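The Kascombe carpet, part two

Some of you wrote back after the last Wevorero letter to ask what we ended up putting on the floor, so this month you get a whole item on carpet. Sorry in advance to the people who signed up for the recipes!

Quick recap. The old carpet in the big room at Kascombe was beige when it went down and had been a sort of weak tea color for 9 years. I shampooed it twice last July and it looked great for a week both times. After that I gave up and started collecting samples, and if you came by over the winter you probably stepped over a few of them (I left them by the door to see how they'd wear).

I was all set to go with a blue. I really love blue! But the blue sample showed every hair and crumb, and the dark gray one next to it just sat there looking fine. It isn't one flat gray, there are lighter and darker fibers all mixed together, and I think that's why it hides so much. So gray it was, in a low pile, from the Nilier range at Tuncer. I had set aside $2,000 and the bill came to $1,946 with the fitting, which left me $54 for a better vacuum bag and a very nice lunch.

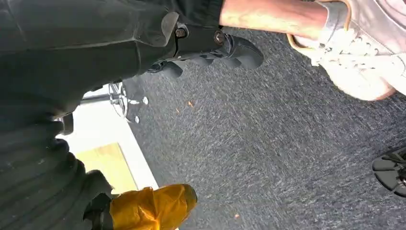 White sneaker on the dark gray. The mottling shows up well from this close.

I was a little worried a low pile would feel mean to sit on, and I've spent a good many evenings down there with my back against the wall to find out. It's firm. After an hour I want a cushion. But chair legs don't leave dents in it, you can slide a heavy box across without a fight, and the vacuum goes over it in one pass where the old stuff needed three or four and some muttering.

The other thing is how much better pale things look next to it. I'd always thought a dark floor would make the room gloomy, and I've been wrong about that before too. White comes up really crisp against it, and light wood looks warmer than it ever did over the beige. I had half a plan to stain some of the wood darker and I've dropped it completely.
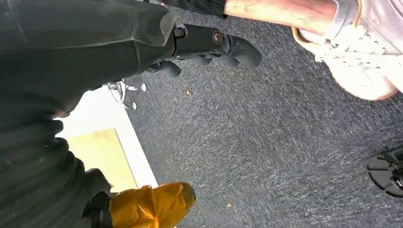
Light tan wood and bright white beside the gray. Also two tiny orange specks on the carpet.

So no, it doesn't hide everything. Gray and brown crumbs vanish, anything orange does not. I can live with that.

I still have a decent-sized offcut rolled up in the hall closet, big enough for a car trunk or under a desk. If you'd like it, reply to this email and it's yours, but you'll have to come and get it. The blue sample has already been claimed by the cat.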